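Equipment planning meeting, two-arm bench: minutes
December, 10.30 am, in the back office

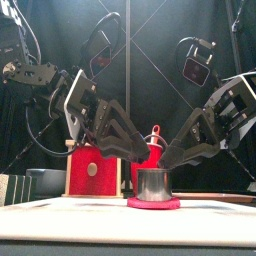

I'm doing the minutes again as I was last through the door, so blame me for the spelling. Present were Yoon-hee Ban (chair), Goneo from the workshop side, Žukauskas on purchasing, Jornis dialling in with a terrible line, and me. Setano sent apologies and a long email, which I've worked in where it fits.

Last meeting's minutes
Agreed, with one fix. I'd put down that the spare fingers were ordered. They were quoted for. Žukauskas was quite firm about this and I've changed it.

Where the money stands
We have £3,000 for the bench until the new budget starts, and Yoon-hee says there's no point asking for more before then. Out of that we've already promised £94 for felt, screws and the replacement cable clips, so please stop telling people we have the full amount! Žukauskas has a sheet with it all on and will send it round again, as Jornis can't open the old one.

Fingers
This took the longest. We're on the long black wedge-shaped fingers on both arms at the moment, and Goneo likes them for anything with a rim, the steel cup being the obvious one, where you want to come in from both sides. He's less happy with them on small flat things and wants a shorter pair to swap in. Jornis would sooner buy softer tips and leave the fingers alone. I said couldn't we try both, and got a look from Žukauskas.

In the end we agreed to get one shorter pair made, for one arm only, and see how we get on before buying for the other. Goneo to draw it up. Setano's email says to check the screw pattern against what we've got first, and to measure it this time (her words, and fair enough after the business with the brackets).

Wrist cameras
There's one over each gripper and no spare. If either packs up we stop work until a new one comes, and the supplier is quoting 14 working days. Yoon-hee wants a spare on the shelf before anything else gets bought. I think everybody agreed, though Jornis had dropped out by then and came back saying "yes, fine" to something. I've taken it as a yes. Jornis, shout if it wasn't.

Cables
My item, sorry. I've been going on about the loops at the wrists for ages. I'd like proper sleeving and a couple of decent anchor points, so there's enough slack for the wrists to turn and not a lot more. Goneo pointed out that the last time someone tidied up a cable it was too short for half the moves we do, and we spent an afternoon undoing it. So: sleeving yes, anchor points once he and I have gone through the full reach of both arms together. Cheap enough to come out of the odds and ends line.

Props and table things
We talked about whether to keep to the things we use now or buy a proper matched set. Setano is for a matched set, because when something gets dented or lost you can order the same one again. Yoon-hee would like two of everything, and more variety in the surfaces. The steel cup is nice and shiny and the felt is dull, and she'd like a few things in between. I've been asked to price up a short list and keep it sensible. I'm also to ask whether the red felt-fronted box can be made again by whoever made the first one, if anybody can remember who that was.

The white tabletop could do with a clean and perhaps a new top sheet next year. It has smudges on it that bother me more than they bother anyone else. No money set aside, just noted.

A bigger table
Jornis brought up the larger bench from the catalogue, which comes to £2,003 before delivery. It would give us more room to the sides, and he made quite a good case when we could hear him. But it would eat most of the pot and we'd have no spare camera and no fingers, so Yoon-hee said not this time. It goes on the list for the new budget. Jornis to write half a page on what we'd use the extra space for, with the delivery cost included please.

Who's doing what
Žukauskas: order one spare wrist camera, send the sheet round
Goneo: drawing for the shorter fingers, screw pattern measured
Goneo and me: reach check, then the sleeving
Me: price list for props, find out about the red box
Jornis: half page on the big bench

Any other business
Žukauskas asked that people put receipts in the tray and not on his chair.

We finished at 11.50. Next one in the new year, and Yoon-hee will send a time.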